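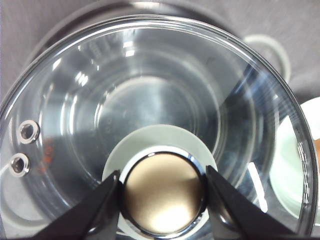

House Rules for Lids, Third Edition

The kitchen-task rules have been revised again, and the new sheet is up on the wall at the Budport lab and in the shared folder at Hosholm. It runs to two pages. The second page is mostly lids.

Those of you who joined us for the pick-and-place work may wonder how a lid earns a page to itself. Go and read the episode log. As of the end of March we had 3,535 recorded episodes across both sites, and 186 of them were set aside in review because two people looking at the same lid episode could not agree on whether it had been done properly. One reviewer's "placed" was another reviewer's "resting there for the time being."

So, the rules. A lid counts as grasped when both fingers are on the knob and neither is on the glass. Fingers on the glass is a fail, even if the lid goes where it was meant to go, and yes, even if it looked rather elegant. A lid counts as placed when it sits level on the pot and the fingers have opened and moved clear. Letting go from a height and hoping is a drop, and gets logged as a drop.

Glass lids get their own paragraph. Overhead lights bounce off them, and Kinnear (our review tool, for the newcomers) has a history of marking glare as an obstruction. Please check its flags by eye before you throw an episode out. Do not fix the problem by turning off the lights – Budport tried this in the winter and produced an afternoon of very atmospheric footage that cannot be used for anything.

Pots stay empty for all lid episodes. No water, no rice, no "just a little soup for realism." The Zanar grippers are not sealed and the purchasing form for new ones is longer than this newsletter.

Speed stays capped at 100 millimeters per second within reach of any glass. Requests to raise the cap may be sent to the usual address, where they will be read with interest.

The sheet takes effect at the start of the next session. Episodes already logged under the second edition stay as they are, disputed ones included. Comments on the wording are open until the end of the month. Comments on whether a knob is technically a handle are closed.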